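Osdale Robotics Club forum > Summer build > Blocks and board task

naheed_b
August 21, 2022
OK so I finally got an evening alone with the arm and ran the pick routine over and over with the full set of parts out. 50 tries on the purple arch, 14 misses. Not great, not terrible? Almost all the misses were me coming down on the flat top bar at a bad angle. Grabbing it by one leg went way better, so I want to switch to that before the Brismont meet unless somebody talks me out of it.

The wrist view I've been using to pick my angles:
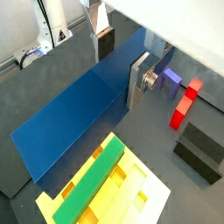
Purple arch, red cubes just past it, green bar lying across the yellow board. Blue ramp on the left.

The arch still has its opening toward the lower left in that view, and I'd like to keep it that way as our standard start.

gantry_goblin
Talking you out of it! If you grab a leg, the thing swings when you lift. We did that in July and it smacked the cubes every other run. Top bar, slower approach, done.

naheed_b
We were also running the old lift speed in July. I dropped it to 56 and I'm not seeing the swing.

gantry_goblin
56 what? Percent?

naheed_b
Percent, sorry.

Evelien Dekker
I'm with Naheed on the leg grab, but can we talk about how close the cubes are to the arch? They're end to end on a diagonal, and if you come in wide with the fingers open you're going to be in trouble. At Stovness last year they let you pick the order. If that's still the rule, take the cubes first and then you've got all the room you want.

mtl_pete
Rule changed. Order is drawn at the table now, it's in section two of the packet.

Evelien Dekker
Ugh. OK, ignore me then.

mtl_pete
My bigger worry is the ramp. It's super shiny and the color picker on my laptop keeps grabbing the reflection and calling it a different blue. Anybody else? I've been messing with the thresholds all week and I fix one thing and break another.

naheed_b
Yes! Same on the yellow board, the lower right part goes almost white for me. I was going to try turning the exposure down before touching any thresholds.

gantry_goblin
Or we put a sheet of something matte on the ramp. The Nigatu kit comes with one.

Evelien Dekker
Pretty sure you can't cover field parts at the meet, so then we'd be practicing on something different. I vote exposure.

gantry_goblin
Fine, but I still say top bar. Do 50 each way at the same speed and post both numbers, and I'll shut up if I'm wrong.

naheed_b
Deal. I'm in again tomorrow after dinner — if anyone wants to come reset blocks for me I'll bring chips. Also, the log file stops at 300 lines and I lost the start of my run, so whoever wrote that part, please bump it up.

mtl_pete
That was me. I'll push a fix tonight.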